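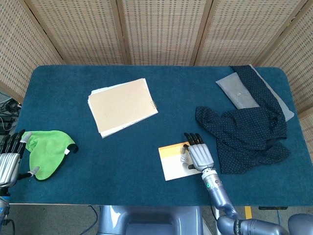
Sorting soft goods in a shared workshop in Gustville

The builder of the two-armed machine at the Gallagher workshop in Gustville asked that the article stick to the hardware. The project is called Hornus. It has been under way since March, and its task is to clear a table of mixed household items: cloth, paper, pouches, cards.

"Rigid parts are mostly a solved problem at hobby level," the builder said. "Cloth isn't. You grab it in one place and the rest goes wherever it wants."

The table is covered in dark teal felt. A bare top was tried first and gave poor results with thin objects. "On a hard surface the fingertip either skids or stalls. Felt gives a little. You can push down on a card and the finger sinks enough to get some purchase on the edge." The cost is friction. Cards drag on the felt, and the right hand has to hold a light, steady downward force while it moves. That routine took longer to tune than anything else in the build.

Folding rattan screens stand behind the table and at both sides. They block the rest of the shop from the head camera. The builder had expected the weave to confuse the depth estimate and reports that it did, until everything above the table line was masked in software.

The hands are five-fingered. A two-jaw gripper would have been cheaper, and the builder used one on an earlier machine, Kasura, which is now in pieces on a shelf. "Kasura could pick up the green cloth fine. It couldn't hold a fold with one finger and pinch with another. For sorting I want both."

Each arm is run by its own control loop, at 60 updates per second. The loops share a table map but not a plan, so one hand can stay on a piece of fabric while the other works on something flat. Collisions between the forearms are prevented by a fixed keep-out zone down the middle. "It's crude. It wastes space. I'll replace it when I have a reason to."

Asked about results, the builder opened the log. It held 1,009 grasp attempts as of 27th June, nearly all of them on fabric. The dotted navy cloth is the worst item in the set. When it lies over the gray pouch, the software tends to treat the two as a single object and tries to lift both. A second look from a lower head angle helps in some cases. Paper stacks with a spiral edge are easier, provided the hand comes in from the side away from the coils.

Cable routing is next on the list. The floor runs are to go into a channel, and the sleeve at the right elbow will get a longer service loop. After that the item set grows to 32 objects, most of them textiles.

"Then socks," the builder said. "Pairs, if the fingers hold up."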